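How to Fold a Sweatshirt So It Stays Flat in a Drawer
By Ginette Hiebert 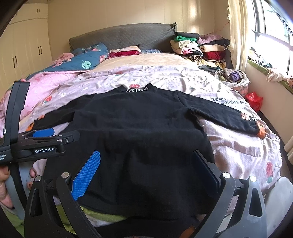 Sweatshirts take up more drawer space than anything else most people own, and the usual reason is a rushed fold on a surface that is too small. A dresser top won't do. Use a bed or a large table, anything wide enough to let both sleeves lie out from the body. Start with the front facing up and the collar pointing away from you, toward the headboard if you are on a bed. Creases across the chest, like the ones on the black sweatshirt, should be smoothed out before the first fold. If you fold over them they get pressed in, and they will still be there when you put the shirt on.

What you need

One long-sleeved sweatshirt, fully dry
A bed or table
A drawer or shelf at least 10 inches deep

Step 1. Smooth the body

Put both palms in the middle of the chest and push outward to the side seams. Work down to the hem the same way. Then take hold of the two bottom corners and pull gently until the lower edge is straight. Long vertical folds in the lower half usually come out with this one pull.

Step 2. Set the collar

A mock neck won't lie down by itself the way a crew neck does. Press the front and back of the collar together and flatten it with the side of your hand. If there is lettering on it, open out the folded part first, so the print doesn't crack along a line.

Step 3. Fold the first side

Turn the sweatshirt over so the front is down. Bring one side in toward the center, folding from the shoulder straight down to the hem. The sleeve will now point across the body. Bend it at the shoulder so it runs down toward the hem, parallel to the side fold. Keep the cuff 2 inches short of the hem. If the sleeve is too long, double the cuff back up.

Step 4. Fold the second side

Do the same with the other side. The two sleeves should lie next to each other or overlap slightly. A patch near the wrist makes a stiff spot, so keep it flat and don't let the fold run through the middle of it.

Step 5. Fold up from the hem

Bring the hem up to just below the collar and turn the whole thing over. For a shelf you can stop at this point. For a drawer, fold it in half once more and stand it on its folded edge.

Heavier sweatshirts

Fleece-lined ones get too thick with the last fold. Fold these in thirds from the hem and lay them flat, with no more than 9 in a stack.

Hoods

Fold the hood down over the back after step 4, then bring the hem up over it. Tuck the drawstrings inside the hood.

Last updated Jan 15, 2026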